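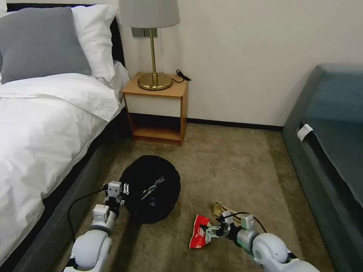
*A Stoteo bedroom, with the Bimano nightstand and the Hernano lamp beside the bed.*

# About Stoteo

We furnish bedrooms. Guest bedrooms mostly: rooms above pubs, small guesthouses, flats let by the week, and now and then a spare room for someone who has had enough of their mother sleeping on an airbed. We do living rooms if they come attached to a bedroom and the owner twists our arm, but beds are what we love, along with everything you can reach from one.

## How we started

Stoteo was set up by Joyce Mollel and Ilona Hajdu, who met while working for the same letting agency. Joyce looked after the properties and Ilona looked after the complaints, and between them they had a very good list of what people dislike in a rented bedroom. The light switch is over by the door. The nightstand wobbles. The pillows are either like bricks or like nothing at all, and there is only one sort, so you can't even swap.

They started with a single flat, which belonged to Joyce's landlord. He gave them a small budget and a Saturday. They bought two proper pillows per person, found a lamp you could turn on lying down, and threw out a wardrobe that had been blocking half the window (he still brings it up). The next guest wrote a whole paragraph about how well she'd slept, and the landlord asked if they could do the flat downstairs too.

We have grown a bit from there, and we still get ridiculously pleased when somebody mentions the pillows.

## What goes into a room

Every room is different, and we always come and see it before suggesting anything. Still, there are things we come back to again and again, and if you hire us you'll hear about them sooner or later.

**The bed.** We like an upholstered base with a headboard you can lean on with a book. Dark grey fabric is our usual choice. It takes the knocks from suitcases and vacuum cleaners well, and a white duvet looks lovely on it. We buy duvets on the generous side so they hang over the edges, and two people can share one without a tug of war.

**Pillows.** White ones for sleeping on, grey ones in front for colour and for sitting up. We keep four firmnesses in the shop and you're very welcome to come and lie down on them. Bring whoever you share a bed with, as you almost certainly won't agree!

**The nightstand.** The Bimano is our own design and we're very proud of it. It has a light wood frame, a white drawer front and an open shelf underneath. The drawer is for things you'd like out of sight and the shelf is for the book, the water bottle, the glasses case and all the rest of what people carry to bed. It's a small piece on purpose. Plenty of the rooms we do have very little space between the bed and the next thing along, and a big nightstand just means barked shins.

**The lamp.** Ours is called the Hernano: grey drum shade, brass stem, round brass base, and a chain to pull. We tried touch lamps for a while. Guests kept switching them on by accident at three in the morning, and we went back to the chain and have never regretted it. The shade gives a soft light that you can read by without keeping the other person awake.

**Somewhere to sit.** If there's room, we'll argue hard for a bench or a little sofa. Without one, every coat and bag ends up on the bed. We're fond of a deep teal at the moment - it goes with grey, it cheers up an off-white wall, and it looks good against a plain beige or brown carpet, and a great many of our clients have exactly that carpet and no wish to replace it.

## Who we are

**Joyce Mollel** does the first visit and the drawings. She measures everything, including the stairs, after an episode with a king-size base that we'd like to forget.

**Ilona Hajdu** runs the office and the orders. If you ring us you'll probably get her, and she'll probably ask what you sleep on at home.

**Máté Gulyás** makes the Bimano in our workshop. He came to us from Juhász, the upholsterers two doors down, and still has lunch with them most days. Juhász cover our benches and headboards, and they do beautiful work. We've used them since the second flat.

**Roxana Tello** is in charge of linen. She chooses it, washes samples over and over until she trusts them, and can fold a fitted sheet in a way the rest of us have given up trying to learn.

**Jarrah Hinds** delivers, carries, assembles and makes up the beds at the end. He's the last person in the room before we hand over the keys, and he has a real eye for it. Ask him to plump a pillow and stand back.

## How a job goes

You get in touch and tell us how many rooms there are and who sleeps in them. Joyce comes to look, usually within the week. After that we send you a drawing and a price for each room, with every item listed separately so you can cross things off. Crossing things off is fine. Plenty of people already have a bed they like, and we're happy to work around it.

Once you've said yes, allow 6 weeks for the upholstery. The nightstands and lamps tend to be ready sooner. Fitting a room takes a day. Our biggest job so far was a guesthouse with 18 bedrooms, finished in March, and we did it floor by floor so that the owners could stay open. They were very patient with us, and with the boxes on the landing.

We take the packaging away with us. We'll also take old furniture that's fit to be used again and find it a new home, if you let us know beforehand so Jarrah can leave space in the van.

## Come and see us

The shop is at the front of the workshop, at number 22, with the green door. There are two beds made up, all the fabrics are out on the table, and the kettle is usually on. Saturday is the best day for a proper chat, and Máté will show you a half-built nightstand if you ask him nicely. For room visits, please ring Ilona first.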